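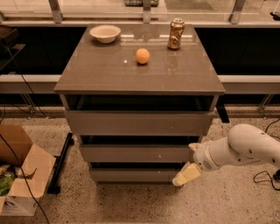
Bowl, ball and crushed can. Only the can shows permanent deformation.

Everyday Materials, Unit 2: Bending, Denting and Springing Back
Notes by Ludivine Brunet

Last time we pulled on things gently and watched them return to their old length. Now we pull harder, and this is where the subject gets really fun!

Elastic and plastic

Every solid gives a little when you load it. If it goes back when you let go, the change was elastic. If some of the change stays, that part is called plastic deformation (the word has nothing to do with plastic bags here, it comes from a Greek word for molding). The stress at which a metal starts to keep its new shape is the yield strength. Please learn this term now, we use it every week from here on.

Try it with a paper clip. Bend one leg a tiny bit and release: it springs back. Bend it to a right angle and release: it springs back slightly, and the rest stays. Both things happened in the same bend. Anyone who has worked with sheet metal knows this as springback, and the people at the Brenness workshop will show you on Thursday how far past the target angle they have to go to end up where they want.

What is going on inside

A metal is made of small crystals packed tightly together, and inside each crystal the atoms sit in neat rows. For a long time people assumed that whole planes of atoms had to slide over each other at once. When they worked out the force needed, the answer was far too high, often thousands of times what a real, soft crystal needs. The missing piece was the dislocation, a line where the rows don't match up. It can travel through the crystal a step at a time, like a wrinkle you push across a rug. Moving the wrinkle is easy. Dragging the entire rug is hard. I still think this is one of the loveliest ideas in all of science.

Why the paper clip gets stiffer

Keep bending the clip in the same spot and you'll feel it resist more. Dislocations multiply as the metal deforms, and they get in each other's way. This is work hardening. Go on long enough and small cracks form and join up, and the clip snaps.

Heating can undo the hardening. The crystals re-form with far fewer dislocations, and the metal is soft again. Coppersmiths do this over and over while raising a bowl from a flat sheet.

A word on alloys

Pure aluminum is quite soft. Adding other elements puts odd-sized atoms or tiny hard particles in the path of the dislocations. Wrought aluminum alloys are grouped by their main addition. The 2000 series has copper and can be made very strong with heat treatment. The 3000 series has manganese, forms easily, and is used for can bodies and cookware.

Before the next class

Read the Śliwiński handout, pages 2 to 10. Skip the box on creep, we get to that in March.

Bring two paper clips of the same kind. Bend one back and forth until it breaks and write down the number of bends. Leave the other one alone, we'll use it in the lab.

Questions to think over: Why does a glass rod snap where a copper rod bends? Why might a smaller crystal size make a metal stronger?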